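Campervan second battery going flat overnight, where do I start?
Posted by Maite Villalobos, 1 Apr 2023

Hi all, bit of a long one, sorry! I bought an older van last July with a second battery already fitted, and whoever wired it left me no diagram. The fridge cuts out by morning even after 3 hours of driving. There's a Kurian isolator next to the starter battery with a thick red cable going in, another thick red coming out, and a skinny black one that just sort of disappears behind the trim. Multimeter says 12.6 on the starter battery and 11.9 on the second one, engine off. Is the isolator cooked, or is it the earth? I'm in Dundside so there's no auto sparky close by.
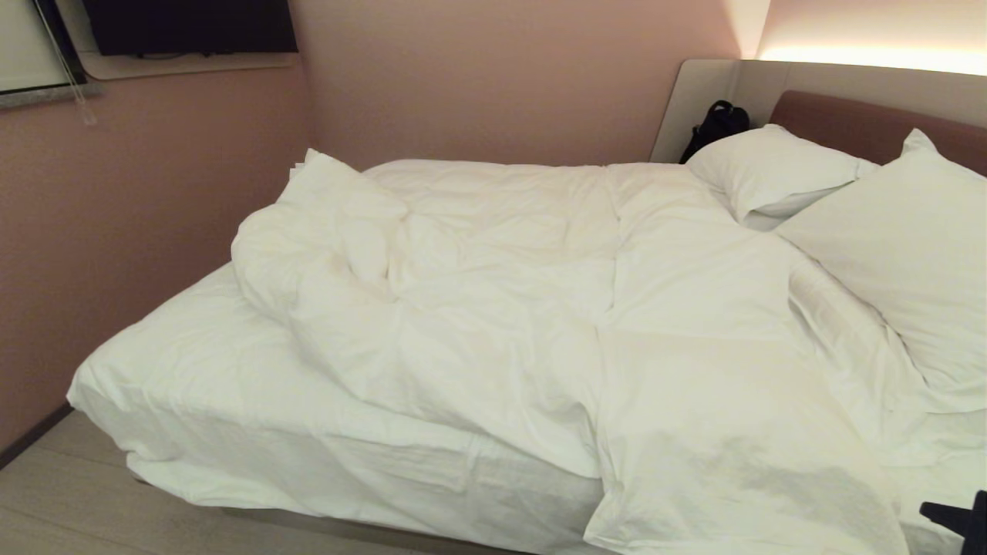

Jarlath Flanagan
Check the skinny black first. It's the earth for the isolator coil, and if it's corroded the thing never clicks over, so your second battery gets nothing from the alternator. Start the van, give it 10 minutes, then measure both batteries again. If the starter one's up in the fourteens and the other hasn't moved, you've found your neighbourhood to dig in. Mine had 2 earths on one painted bolt. Sanded it to bare metal, good as gold.
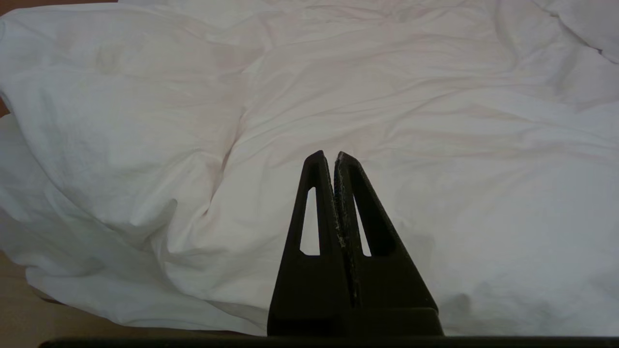
Also look for a fuse on the thick red, close to the battery. If there isn't one, fit one before you do anything else!! And disconnect the negative before you go poking round with a spanner, I've welded one to the body and it's not a fun arvo.

Clodagh Scanlon
just get a dc-dc charger, i paid 300 for a Flurgate and never looked at the isolator again. might be your alternator too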